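4 nov 2024. Cuaderno del taller, mesa del fondo

Empiezo por lo pendiente de septiembre, que sigue pendiente: la cubeta gris. Lungile dejó una nota pegada en mi monitor que dice «¿y la cubeta?», sin firma, como si la letra no la delatara.

Medidas de hoy, con el metro bueno (el otro miente dos milímetros y todos lo seguimos usando). Largo interior, 900 mm. Pared trasera, 400 mm desde el fondo. En el plano de Nundier la pared tiene otra altura, y también otro nombre, así que sospecho que el plano es de una cubeta distinta. Lo he devuelto a la carpeta de Carnley, donde no molestará a nadie hasta la próxima auditoría.

Sobre el desgaste. La franja clara entre la pared de atrás y el fondo está peor de lo que recordaba. Arriba todavía es blanca y casi presentable; por abajo se deshace en rayas oscuras y manchas grises. Zanele Mabuza opina que son las piezas de canto vivo del lote Kastari. Yo opino que somos nosotros, que volcamos las cajas como quien vacía un camión de grava. Las dos hipótesis son compatibles y ninguna nos deja bien. 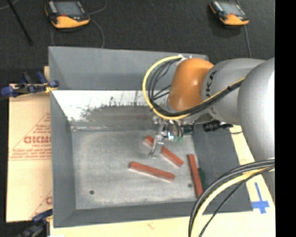
El fondo, en cambio, aguanta. Gris claro moteado, con roces más oscuros hacia los bordes, pero sin nada en lo que se enganche la uña. He pasado el dedo entero por el perímetro, con guante, después de lo que le ocurrió a Lungile con la cubeta anterior. La junta pálida de la izquierda, justo por encima del fondo, la apunto aparte: no sé si es sellador o un resto de cinta que alguien dio por definitivo. Rascar un poco mañana, en un extremo, y mirar antes de opinar.

Propuestas recibidas:

Zanele: pintar la franja. Le he recordado la última vez que pintamos algo. Retira la propuesta.

Lungile: lámina de sacrificio, cambiarla cuando dé pena verla. Mazandarani vende una de 102 cm de ancho, sobra para el largo y habría que recortar. Me gusta. No se lo he dicho todavía.

Yo: no volcar las cajas. Acogida fría.

Pesada la última caja del lote Kastari: 63 kg. En la etiqueta alguien escribió «ligera», con signo de admiración.

Para mañana: pedir muestra de la lámina, rascar la junta, tirar el metro malo. Esto último lo apunté también en septiembre.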